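Search this site Enter keyword Go

Last updated: December

FOR IMMEDIATE RELEASE

Gramergate opens second grocery hall in Jukach, adds 157 imported lines

JUKACH - Gramergate, the independent food retailer, will open its second grocery hall on Bermúdez Street this Thursday at 9 a.m. The new store takes over the former furniture showroom next to the bus station and more than doubles the company's floor space in the city.

The hall will stock 2281 products at opening. Of these, 157 are imported lines that Gramergate has not carried before, mostly dry goods, sauces, snacks and tea. Fresh produce, dairy and bread will come from the same suppliers that serve the original store on the north side, and prices will be the same at both locations.

The company began planning a second site after customers at the first store asked for a wider choice of foods from East Asia, South Asia and Latin America. Until now, many of those items were sold by special order only, with a wait of up to two weeks. 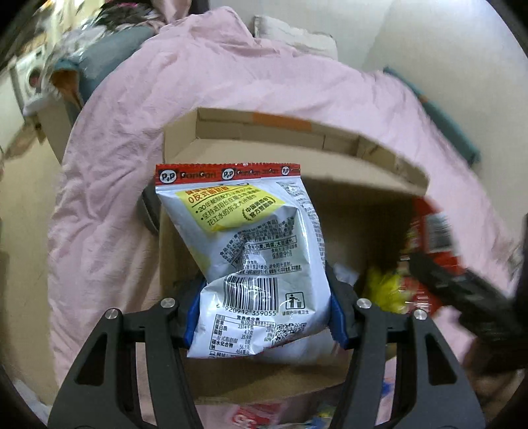
Imported goods will have their own four aisles, arranged by type of food. Each shelf label will show the product name in English, the country of origin and the main allergens. Shoppers who need a full ingredient list in English can ask for a printed copy at the service desk.

The building has been rewired and fitted with new refrigeration. Parking is available behind the store and is free for the first 90 minutes. The entrance on the bus station side is step-free.

Gramergate has also moved its loyalty program to a new system, Asura, which works at both stores. Existing cards remain valid - points already earned will carry over and no new sign-up is needed. The first 200 customers to use a card at the new hall will receive a cloth shopping bag, and every purchase made during opening week will earn double points.

Opening hours are 9 a.m. to 9 p.m. Monday through Saturday and 10 a.m. to 6 p.m. on Sunday. The original store keeps its current hours.

About Gramergate

Gramergate has sold groceries in Jukach since 2000. It is privately owned.

Media inquiries: Gramergate press office, Bermúdez Street, Jukach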